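Ticket 407: Kikmont insulated food jar, lid will not release after hot fill
Status: open, waiting on replacement gaskets
Opened: 19 August 2020

**Reported problem**

Wholesale customer (Wirnberg store) reports that lids on the 383 ml Kikmont jar lock up after a hot fill. Lid turns freely when the jar is empty. After filling with soup and standing closed, it cannot be turned by hand. Customer also mentions a faint hiss on two jars that did open.

**Affected stock**

- Kikmont 383 ml, brushed steel, flat lid
- Lot received in April, Clurkska factory
- Other Kikmont sizes from the same delivery: no complaints logged

**Initial checks**

1. Asked customer for fill level. Answer: to the brim. Instructions say to stop below the neck.
2. Asked how the jars are washed. Answer: dishwasher, lid and gasket left assembled.
3. Asked for the gasket color. Answer: gray. The drawing for this lid calls for white.

Point 3 needs follow-up. Gray gaskets belong to the Tamihana lid, which has the same outside diameter and a thicker lip. 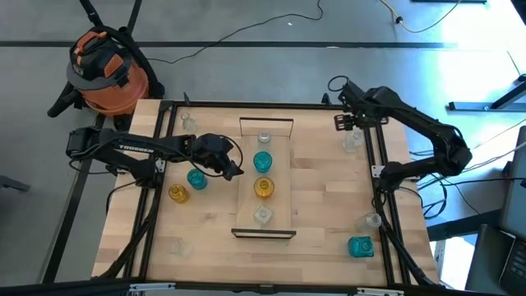

**Bench test**

Pulled 2 jars from our own shelf, same lot. One had a gray gasket, one had white. Both filled with water at 90 °C to the mark below the neck, closed hand-tight, left overnight.

- White gasket: opened normally.
- Gray gasket: did not open by hand. Opened with a rubber strap wrench. No damage to the thread.

Repeated with the gaskets swapped between the jars. The fault moved with the gasket. Steel body and lid thread ruled out.

Repeated again with the gray gasket and a brim fill. Lid stuck harder, and the gasket came out of its groove on one side when the lid was removed. Brim filling makes it worse but does not cause it.

**Cause**

Wrong gasket fitted at assembly. The thicker lip seals before the lid is fully down, the air under the lid cools, and the resulting vacuum holds the lid. The missing vent notch on the gray part keeps air from getting back in. Not known yet how many jars in the lot are affected.

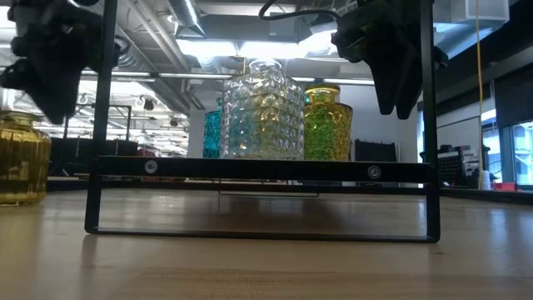
**Workaround sent to customer**

- Stand the closed jar in warm water up to the shoulder for a few minutes, then try the lid again.
- Do not pry under the rim with a knife or spoon. The inner wall dents easily there and the vacuum insulation can be lost.
- Do not microwave the jar.
- Remove the gasket before washing. Dry it and the groove separately.

Customer confirmed the warm water method worked on all but one jar. That jar is being returned.

**Actions**

- Clurkska asked to check gasket bins on the assembly line and report part numbers. No reply yet.
- White gaskets ordered for the Wirnberg store, to be sent loose in bags with a fitting sheet.
- Remaining stock of this lot on hold. Check gasket color before release. Gray: replace. White: release.
- Care leaflet: fill line drawing is too small to read. Passed to packaging.

**Notes**

Gasket swap takes no tools. Pull the old one out by the tab, press the new one in with the notch facing the jar, run a finger around the groove. If the notch faces the lid the vent does not work and the symptom comes back.

Keep ticket open until Clurkska replies. Link any new reports of stuck lids on this size here and record gasket color in the first line.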